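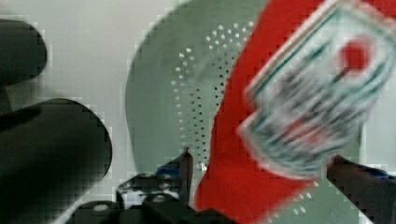
# Murkley Pantry Prices

Shelf prices of ordinary groceries, copied down by hand in the four shops that serve Murkley and the villages up the valley. It's one CSV file and a folder of scanned notebook pages. If you wanted an API, I'm sorry, there's a spreadsheet.

Last updated: Friday, February 19, 2021

## What's in it

- `prices.csv` – one row per item, per shop, per visit
- `items.csv` – the 157 items on the list, with the pack size we look for
- `shops.csv` – opening hours, bus stop, whether the prices are on the shelf or in the owner's head
- `notebooks/` – scans, including the one that went through the wash

## Columns in `prices.csv`

| column | meaning |
|---|---|
| `item_id` | matches `items.csv` |
| `shop` | `tatmont`, `nukau`, `nel` or `corner` |
| `pence` | whole pence, no pound signs, please |
| `size_g` | grams, or millilitres for anything that pours |
| `offer` | `y` if there was a yellow label |
| `note` | free text, sometimes very free |

Tatmont is the big one by the roundabout. Nukau is smaller and dearer, and has the only decent rice. Nel is a van. It has been a van since before I moved here and it parks wherever it likes, so its location column is blank on purpose.

## How prices are collected

One visit per shop per month, on whichever day it isn't raining. Write down the price on the shelf, even if the till disagrees. If the till disagrees, put that in `note`, along with how you feel about it.

When an item is out of stock, leave `pence` empty. Don't put 0. Someone put 0 for tinned tomatoes all through one spring, and the average that came out of it was the best news Murkley had had in years.

Multipacks go in as one row with the full weight. "Buy two, get one free" goes in at the single price with `offer` set to `y`. Loyalty card prices are left out entirely: I don't have the card and I'm not getting the card.

## Known problems

- Biscuits shrink. `size_g` is meant to catch this, but it was only filled in properly from the second notebook onwards.
- 49 rows from `corner` have no date because the page was torn out for a shopping list.
- "Bread, white, medium" covers at least three different loaves. I've stopped fighting it.
- Eggs are sold by the half dozen everywhere except Nel, where they come in fives. Divide accordingly.
- Item 149 is dried figs. We have never found any. It stays on the list.

## What it's good for

Seeing how prices move in a small place over a few years, or settling arguments about butter. It's no use for working out national inflation, and I'd ask the person who tried to stop emailing me the chart.

## Adding to it

Send me your rows in the same format and I'll merge them at the end of the month. The next full check of the item list is in May, so suggestions before then. I can take about 5 new items, and oat milk has already been proposed more than once.

## Licence

Do what you like with it. A mention would be nice.

Kept by Yulan Xiong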